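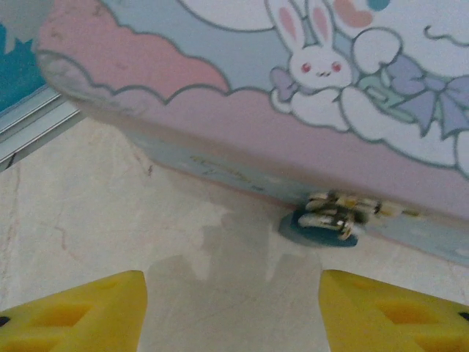
Oleksandra Symonenko wrote:

> Hello all. I have bought a length of brushed cotton check from Drulent, on the Chala label, for a gathered skirt and a matching shirt. It's the first check I have sewn apart from pyjama pants, where I let everything land where it liked. The pattern says "allow extra for matching plaids" and gives no figure.
>
> Questions in no particular order. How much extra is enough? Do I wash it first, given that it's brushed? The shop assistant told me to cut on the fold as usual and I have read elsewhere that this is asking for trouble. Also, which seams do people bother to match? I can't see how a sleeve head could ever match all the way round.
>
> The check looks the same left to right but I am not certain it is the same top to bottom. Does this matter for a skirt?
>
> Apologies if this was covered before I joined. I searched the archive for "plaid" and got mostly picnic rugs.
>
> Oleksandra

Hello Oleksandra, and the list.

Try searching the archive for "checks" or "tartan". There was a long thread one April about kilts that wandered off into shirts halfway down and has some good advice in it, though you have to get past the kilts.

I'll take your questions in a different order.

Wash it first. Brushed cotton shrinks, more along the length than across in my experience, and when it does the check changes proportion slightly. If you cut first and wash later, the matched seams will mostly stay matched, but the skirt will be shorter than you wanted and the shirt collar may pull. Wash it the way you intend to wash the garment. I use Futell wool mix on anything brushed and hang it over two lines so the weight is spread. Overlock or zigzag the cut ends beforehand or you'll lose a good strip of fabric to fraying. Press it while it's a little damp, lifting the iron instead of pushing it. Pushing is what puts the bow into the lines.

Then look at whether the fabric is square. Lay it out flat, single layer, and put a long ruler across from selvedge to selvedge along one of the strong horizontal lines. If the line leaves the ruler and comes back to it, the cloth is bowed. If it heads off steadily in one direction, it's skewed. A small skew can be pulled out along the bias with someone on the other end. A bad one can't, and if it's a print, nothing will shift it, as the pattern was never on the grain to begin with. Turn back a corner to check. A woven check is as strong on the wrong side as on the right, allowing for the nap. A printed one is usually paler on the back.

Now the fold. The assistant isn't wrong for plain fabric, but for checks I cut everything in a single layer. The underneath layer creeps, and you can pin until your fingers are sore and it will still be out somewhere you can't see. Trace full pattern pieces for anything marked to be placed on the fold. Baking paper is fine for this. For pairs such as fronts and sleeves, cut the first one, flip it over face down on the uncut fabric, and nudge it until the lines on the cut piece run straight into the lines around it. When it's right the piece more or less disappears. Then cut around it. This is slow, and it's still faster than recutting a front.
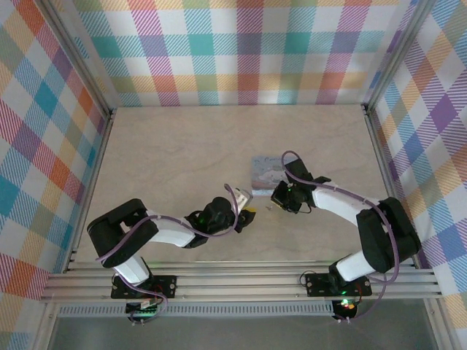
Pastel checks on a white ground, hung as panels.

Extra fabric depends on the repeat. Find the biggest or loudest line and measure from there to where the same line comes round again, once down the length and once across the width. The downward figure is the one that costs you money. My rule is one extra repeat for every main piece that has to be matched to another down the length. On a small check this hardly matters. On a big blanket check it hurts. The last shirt I made in a large one took 70 centimetres more than the envelope said, and I used nearly all of it. If you have already bought exactly what the pattern asked for, don't panic yet. You can save a lot by cutting the yoke, cuffs, pocket and button band on the bias, where they don't need to match anything. Bias pieces on a checked shirt look intentional. They do need interfacing to stop them growing, so fuse a lightweight one on before you sew, and let the piece lie flat until it's cool.

On top to bottom: yes, it matters, for a skirt as much as for anything. To test it, fold the fabric crosswise through the middle of a strong line and turn back a corner. If the stripes meet their own colours in the same order, the check is even and you can turn pieces upside down. If they don't, every piece has to face the same way, and you should lay the pattern out as if for velvet. You have to do that anyway with yours because of the nap. Run your hand along the length to see which way is smooth. I cut brushed cotton with the nap running down, as it pills less that way, but there are people on this list who will tell you the reverse, and the colour is a shade richer their way.

As for which seams to match, here is what I do, in the order I care about it.

Centre front. The lines should go straight across the button band, buttoned. Place the pattern by the centre front line and ignore the cut edge.

Side seams, from the hem up to the bust dart if there is one. Above a dart they won't match and there is no use trying.

Pocket to front, if it's not on the bias.

Sleeve to front at the notch. You're right that a sleeve head can't match all the way round. The curve is longer than the armhole and the ease has to go somewhere. Match the horizontal at the front notch, which people see when your arm hangs down, and let the back do what it likes. I don't know anyone who looks at the back notch except other people who sew.

Centre back of the collar to the yoke, vertically. The two collar points should mirror each other too. That one shows more than any of the others, being right under your face, and it takes the least fabric to fix.

Always match at the stitching line and not at the cut edge. This catches everyone out once. Mark the seam allowance on the pattern piece, and draw a few of the check lines on it in pencil where they cross that stitching line. Then the neighbouring piece can be marked the same way from the first.

For the skirt, gathers forgive a great deal. Match the side seams horizontally so the lines run round the body and don't step at the seam. Vertically I wouldn't bother, the gathers swallow it. Do keep the hem on a line, though. A straight hem that wanders off a horizontal stripe is visible from across the street. If the skirt has a shaped hem you are out of luck and should think about a plain band.

Where you work makes a difference as well. You need a surface big enough that the cloth doesn't hang off the side and drag

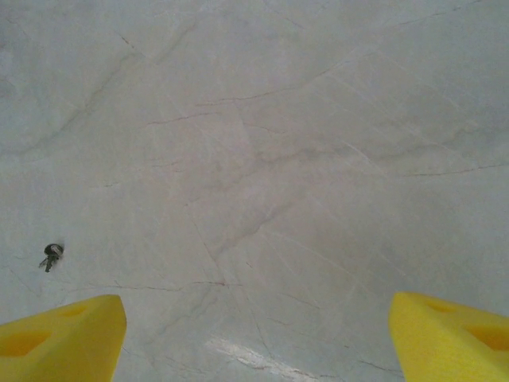

and a smooth hard top is good for sliding the layers into place but hopeless for holding them once they're there. I put a flannelette sheet down first, which grips the brushed side, and use weights instead of pins for the cutting. Old tins will do. The floor is fine if your knees are. At the Parnanura hall we push two trestles together and someone brings a blanket.

For the sewing itself, pin every strong line, with the pin going in on the line on top and coming out on the same line underneath. Turn it over and look before you go on. Sew over nothing, take each pin out as the foot gets to it. A walking foot helps. If you haven't got one, lower the foot pressure and hand baste the long seams. Basting sounds like a punishment, but the side seams of a skirt take five minutes each and then they stay put. I lengthen the stitch a touch for brushed cotton, too, so it doesn't sink into the pile and become impossible to unpick.

Two other things. Buy thread to match the background colour, not the loudest stripe. And keep a decent offcut in the drawer with the spare button, because a checked elbow patch from a different check looks awful.

If you post the repeat measurements and how much you bought, I can have a go at a layout and send it back to the list. Say how wide the fabric is after washing as well, not what it says on the bolt.

Has anybody used the heavier Chala check, the coat weight one? I'm wondering whether it will go through a domestic machine at the collar.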